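Module notes, Skyrme short course on service automation
Unit 12: Small-item tidying as a benchmark chore
Notes prepared by Seren Gittins

1. Why tidying is still open

Palletising and bin picking of known parts are settled trades. The part is known, the bin is fixed and the lighting is under control. A household chore gives up all of these at once. Students who read the Morneck exercise in Unit 2 will recall that its picking cell failed on any item absent from the parts list. A home has no parts list. 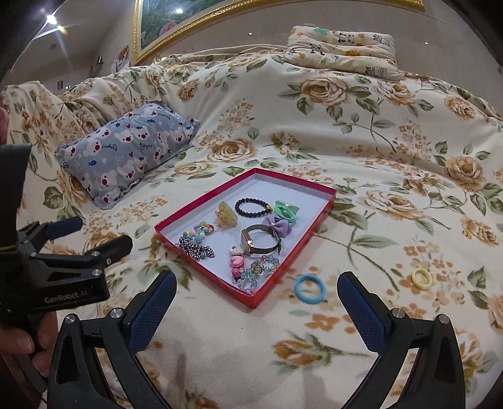 Deformable and articulated items account for most of the difficulty in this unit. A rigid object has six degrees of freedom and a grasp can be planned from its outline. A beaded bracelet has no fixed outline, and a mesh watch strap holds its loop only until something presses on it. The support surface matters as well. Hair ties lying on a bedspread, next to a shallow red tray of jewellery, rest on cloth that gives under the fingers, so a contact force tuned on a bench top will not carry over. Printed roses add false edges for any segmentation step that relies on colour.

2. Terms used in the exercises

Pinch grasp: two opposed pads closing along one axis.
Clearance: the free space needed on each side of an item before the pads close.
Regrasp: release and second grasp of the same item, in a new pose.
Snag: an unintended lift of a second item along with the first.

Snags are scored separately from drops. A dropped bracelet can be tried again from its new position. A snagged chain usually changes the layout of everything near it, and the plan must be rebuilt.

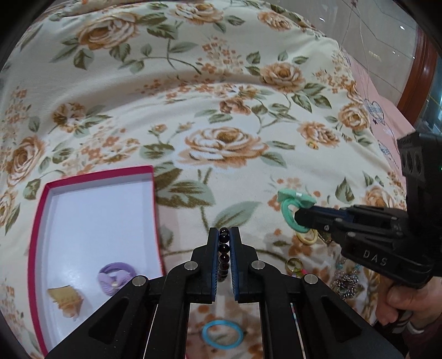 3. Results from the Nitness trial

The Nitness log holds 554 attempts, of which 173 ended in a drop or a snag. Thin chains did worst. Claw clips did well when approached across the hinge and badly when approached along it. The log gives no cycle times, so it cannot be used to argue that the chore is economic.

4. Position taken in this course

Single-item pick and place on soft furnishings is feasible under supervision. Sorting a mixed set without supervision is not yet dependable enough for paid work. The Stundeo planner is used in the practical; set its force limit before loading the item file.

Exercises

a) Define success for "put the jewellery away" so that two markers would agree.
b) Propose a recovery routine for one snag. State what must be sensed.

Written answers are due by August 14, 2018.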